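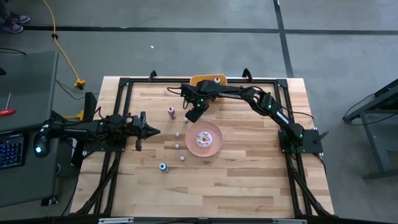
Strip-built maple top with a pink plate and small bottles.

Edge glue, oil and a year of moving wood

The Stusberg shop in Kambridge makes one product, a solid maple tabletop glued up from strips, and sold without legs. Last year it shipped 131 of them. The owner, who also runs the glue press, agreed to talk in November between two press loads, on condition that the conversation stop whenever the timer rang. It rang twice.

The strips come first. Boards arrive kiln-dried and are stacked in the shop until the moisture readings settle. They are then ripped, turned on edge and sorted by color. The sorting is looser than customers expect.

"People ask for all blond," the owner said. "I can do it, and I charge for it. A mixed top uses the whole board, blond and tan together. It is the same wood and the same hardness. The darker strips are mostly heartwood."

Mixed tops now make up most of the orders. The owner prefers them for work surfaces, where a small stain is harder to pick out against a striped background. On the subject of small pale objects, the opinion was less favorable. A white bottle cap put down on blond maple is easy to lose, and customers who sort or pack little things on their tables have complained. The shop's advice is to put a colored plate or a tray on the top and work from that.

"A pink plate does it. Anything that isn't the color of the wood."

The longest top the shop will make in one piece is 2,040 millimeters. The limit is set by the press, a Rernik bought secondhand, whose last clamp sits just past that mark. Longer tops have to be joined from two sections, and the owner declines those orders.

Glue is spread with a roller on one face of each strip. The owner checks for a continuous bead of squeeze-out along every joint before tightening fully. A gap in the bead means a dry spot, and the panel comes apart again while the glue is still open.

"You have five minutes to decide. After that you own it."

Pressed panels are scraped, left overnight, planed and sanded. The sanding stops at a medium grit. Finer paper closes the surface and the oil sits on top of it, where it wears off in patches. The shop uses Yaman, a hardening oil, in two coats with a day between them. Both faces get the same amount. Oiling only the upper face lets the lower one take up moisture faster, and the panel cups.

Movement was the subject the owner returned to most often. Maple changes width across the grain as the air changes, and a top fixed rigidly on all sides has nowhere to put that change. The shop supplies slotted brackets for wooden bases. For metal bases the instruction sheet calls for oversized holes with washers. A metal surround should have a gap along both long sides.

"A metal frame stays put in winter and the wood doesn't. If you leave no gap, the screws bend or the top splits. I get photos of both."

Concrete floors came up next. Many of the tops go into workshops and storage rooms with bare concrete, and the owner asks customers to measure level after the base is standing where it will stay. Small round bottles show a sloping surface sooner than a spirit level does, if they are laid on their sides. The owner does this in the shop with an empty glue bottle.

Care is simple. Crumbs and dust are brushed off, spills are wiped up, and a damp cloth is followed by a dry one. Bottles of nail polish, solvent or colored ink are better kept on something other than the wood. Water rings can be sanded by hand along the grain and re-oiled. Dents from dropped tools will often lift with a wet cloth and an iron, but cuts will not.

The price list starts at 693 for the shortest size, oiled on both faces and with the brackets included. Rounded corners are extra. Unoiled tops are no longer sold, after several came back cupped.

Asked what a buyer should look at in a finished top, the owner put a flashlight flat on the nearest panel and switched it on. Raised joints throw a shadow in that light. Two did, both near the end. The panel went back to the sander, and the timer rang for the second time.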